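Stisport erweitert Lager und Werkstatt am Standort Alten

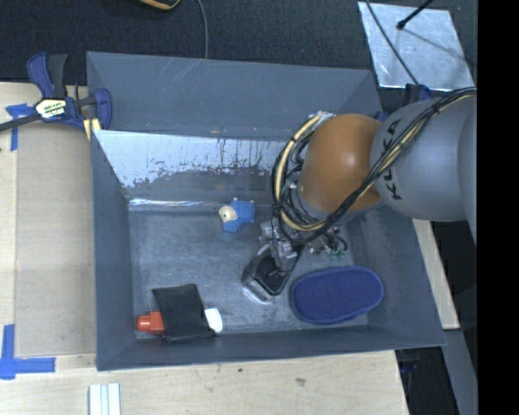
Großer grauer Behälter auf heller Holztischplatte, von oben aufgenommen. Foto: Stisport

Alten, 7. März. Der Sportartikelversand Stisport nimmt am Standort Alten eine zusätzliche Lagerhalle und eine eigene Reparaturwerkstatt in Betrieb. Mit der Erweiterung führt das Unternehmen die bislang auf zwei Standorte verteilte Bearbeitung von Rücksendungen, Ersatzteilen und Reparaturaufträgen zusammen. Das angemietete Außenlager in Flernwood wurde im Februar aufgegeben, die dort beschäftigten Mitarbeiterinnen und Mitarbeiter haben ein Übernahmeangebot für Alten erhalten.

Die neue Halle bietet 689 Palettenstellplätze und schließt unmittelbar an das bestehende Gebäude an. Gelagert werden dort vor allem Zelte, Schlafsäcke, Rucksäcke und Laufbekleidung sowie das Ersatzteilsortiment für Rollski und Trekkingstöcke. Der Wareneingang erfolgt künftig ausschließlich über die Nordseite des Geländes. Lieferanten werden gebeten, die geänderte Zufahrt zu beachten; die bisherige Rampe an der Südseite steht nur noch für Abholungen zur Verfügung.

In der Werkstatt sind neun Arbeitsplätze eingerichtet. Angenommen werden Reißverschlüsse, Nähte, Gestänge und Schnallen aller bei Stisport geführten Marken, unabhängig vom Kaufdatum. Für die Hausmarke Wumbei gilt zusätzlich eine erweiterte Zusage: Verschleißteile werden zwei Jahre lang ohne Berechnung der Arbeitszeit ersetzt. Die Kosten für das Material und den Rückversand trägt in diesen Fällen die Kundin oder der Kunde. Reparaturen an Kletterausrüstung und anderer persönlicher Schutzausrüstung bleiben aus Gründen der Sicherheit ausgeschlossen.

Reparaturaufträge können über das Kundenkonto angemeldet oder im Ladengeschäft in Alten abgegeben werden. Eine Anmeldung per Telefon ist nicht mehr vorgesehen. Vor Beginn der Arbeiten wird ein Kostenvoranschlag erstellt, der innerhalb der darin genannten Frist bestätigt werden muss. Bereits in Flernwood eingegangene Aufträge werden ohne erneute Anmeldung in Alten weiterbearbeitet, die Auftragsnummern behalten ihre Gültigkeit.

Die Rücksendeadresse auf älteren Lieferscheinen lautet noch auf Flernwood. Für Sendungen an diese Anschrift besteht ein Nachsendeauftrag, es kann jedoch zu längeren Laufzeiten kommen. Stisport empfiehlt, vor jeder Rücksendung ein neues Etikett aus dem Kundenkonto auszudrucken.

Über Stisport
Stisport ist ein Versand- und Einzelhandelsunternehmen für Outdoor- und Ausdauersport mit Sitz in Alten. Zum Sortiment gehören Bekleidung, Schuhe und Ausrüstung sowie die Hausmarke Wumbei.

Pressekontakt
Stisport, Unternehmenskommunikation, Alten
Abdruck honorarfrei, Belegexemplar erbeten.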